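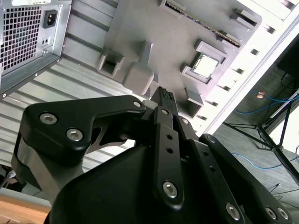

Session 3: Learning insertion from demonstrations

In this session we look at how a policy can learn to insert a part when the tolerance is small and the view of the part is often blocked. The method is called Reden, and we compare it with the older baseline of the course, Bautista. Both receive the wrist view and the joint state, and both were trained on the same 60 demonstrations. Please look carefully at what the wrist view gives to the network. The gripper links take a large part of it, and the processor shines strongly in its socket, so the network has to work with reflections and with a target that the fingertips may hide. For this reason the students should not expect that a plain position estimate will be enough.

1. Splitting the task

Reden divides each demonstration into 3 phases: approach, alignment and press. The division is made by the speed of the wrist and the opening of the gripper, and no person labels it by hand. In the approach phase the policy predicts long chunks of motion. In alignment it predicts short ones, so that it can correct more often. In the press phase the policy predicts only a direction and a limit of force, and a compliant controller does the rest.

Bautista uses one chunk length for everything. This is simpler to train, and for large parts I still recommend it.

2. Grasp variation

A part is never held in exactly the same way two times. The chip can stand upright between the fingertips and still be turned by a small angle, and this angle goes directly into the error at the slot. In Reden the grasp is encoded one time, after the gripper closes, from a crop of the wrist view near the fingertips. The code is kept fixed until the release. If you compute it again at every step, the code starts to follow the reflections on the metal heat spreader, and the alignment becomes nervous. 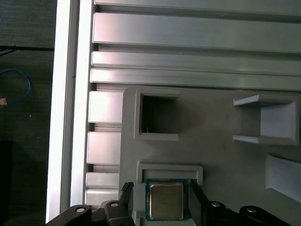 3. Results on the Prustholm task set

We ran 80 trials for each method, with the fixture moved a little between trials. Reden finished 60 of them and Bautista finished 47. The two methods were almost equal in the approach phase. Nearly all the difference comes from alignment, where Bautista often touched the rim of the slot and continued to push.

Be careful with these numbers. The trials used one gripper, and the light in the room was not changed. The failures of Reden were mostly bad grasps, which the method has no way to repair, as it does not try to grasp again.

4. Homework

a) Read the chapter on compliant control in the Grisotach manual, only the part about force limits.
b) Explain in half a page why the grasp code is kept fixed. Give one case in which this is a bad choice.
c) Change the chunk length of the alignment phase in the course code and plot the success rate.

Send your answers to Duván Paucar before the first session of September.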